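Week 2 handout, lost property and the law of finding. 6/21/23

Read the Brunton notes before the seminar. Bring the Pakel problem sheet.

## Lost, mislaid, abandoned

English law treats these differently, and students mix them up every year.

- **Lost**: the owner has parted with the thing by accident and doesn't know where it is.
- **Mislaid**: the owner put it down on purpose and forgot it.
- **Abandoned**: the owner has given up the thing and any claim to it. Courts are slow to find this.

In the first two cases the owner keeps title. A finder gets a right to possession that is good against most people, but the true owner can still ask for the thing back.

## Finder against occupier

If the thing is attached to or buried in the land, the occupier usually wins. If it is lying loose on the surface, the occupier has to show a clear intention to control the place and what might be found there. A locked store passes easily. A shop floor open to the public often doesn't. Employees who find things in the course of their work generally find them for the employer.

## The Pluden depot figures

Jonatan Bråten's survey of the depot logged 2,636 items in one year. Of these, 1,894 were never claimed and 153 were claimed by more than one person. Use the figures for question 2, and say which items you would treat as abandoned and on what evidence.

Small personal things such as sunglasses make the hardest cases, as few owners can prove which pair is theirs. 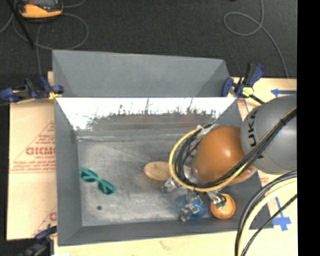
## For next week

- Yoshida, chapter 2, on bailment
- One page on the duties of a finder who takes a thing into their care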